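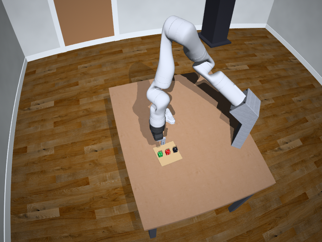

Fraser Geddes told us at our first meeting that a language school should feel like a kitchen, where everybody talks and makes mistakes, and we have kept this idea until today.

About Jirnura

Jirnura is a small evening school for adults who want to speak a new language at work and at home. We opened in October with one room and 16 students. Now we teach Icelandic, Danish, Turkish and English, and in the last school year 153 people studied with us.

Our teachers

Fadime Tekin teaches Turkish and leads the beginner groups. Kolbrún Bech is responsible for Danish. Gunnlaugur Blöndal teaches Icelandic on two levels and also makes the placement talk with every new student. This talk is free and takes 17 minutes – please do not prepare for it.

How we work

Lessons are in the evening and last 91 minutes, with a short pause for tea. We speak the new language from the first lesson. Grammar comes too, but in small portions. There is homework every week, and the teacher reads all of it and writes comments by hand.

We do not give grades. If you need a certificate for your employer, please say it when you register, and the office will write one for you.

Visit us

You are welcome to sit in one lesson before you decide. Write to the office and tell us which language you are interested in.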